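Trenine Institute of Hospitality
Foundations of Produce Handling
Handout 2: The Apple at the Work Surface

Scope

The present handout accompanies the second practical session and should be read before students enter the preparation room. It covers the inspection of whole apples prior to sorting, the surface on which inspection takes place, and the entries required on the record sheet. Washing, coring and cutting are treated in Handout 3. Storage temperatures are treated in the Kandel reader, page 122, and will not be repeated in class.

Preparing the surface

Apples bruise easily, and a bruise made at the inspection table may not show until the following day. A bare hard top is therefore not acceptable for sorting work. The table is to be covered with a plain cloth in a dark, neutral color. A dark ground does not reflect light onto the lower half of the fruit, and it makes dust, stem fragments and leaf matter easier to find at the end of the session.

The cloth should reach all sides of the table. Small wrinkles are of no consequence. Deep folds should be smoothed by hand, as an apple set down beside one will tend to roll against it. Cloths are shaken out after use and placed in the bin by the door. They are not to be used for drying hands or equipment.

Holding and turning

An apple is supported from beneath and from the side, with the pressure spread over as much of the skin as possible. Fingertips should not press into the shoulder of the fruit, where marks are most common. Inspection begins at the stem cavity, proceeds once around the widest part, and finishes at the calyx. The apple is then lowered to the cloth. It is never dropped, even from a small height.
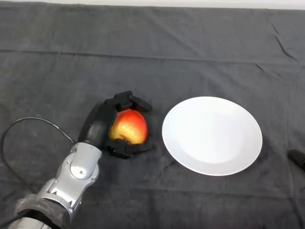

Mohandas Pai asked whether uneven color should lower the grade of an otherwise sound apple, given that buyers so often choose by appearance. For the purposes of the course it should not. Mottling and striping are natural to many varieties and are recorded under "Color," a descriptive entry that carries no deduction. Russeting is recorded separately. Broken skin, soft areas and signs of rot are defects and are entered under "Condition." Students who are uncertain whether a patch is pigment or bruising should compare its firmness with that of the surrounding skin, using the flat of the thumb.

Record sheet

Each student completes one sheet per tray. A full tray holds 60 apples. Entries are made in ink, and corrections are struck through once and initialed. The tray number goes in the upper right corner. The variety is copied from the supplier's label; where there is no label, the word "unknown" is entered and no guess is made.

Fruit for the August session comes from the Irnora orchard and will include mixed varieties.

Assessment

The practical is marked out of 17. Handling and condition of the work surface are marked together, and the record sheet is marked separately. Late sheets are accepted until 4 p.m. on the day of the session, at the Chung Building office.

Reading for the next session: Kandel, chapter 2, with the review terms at the end of the chapter.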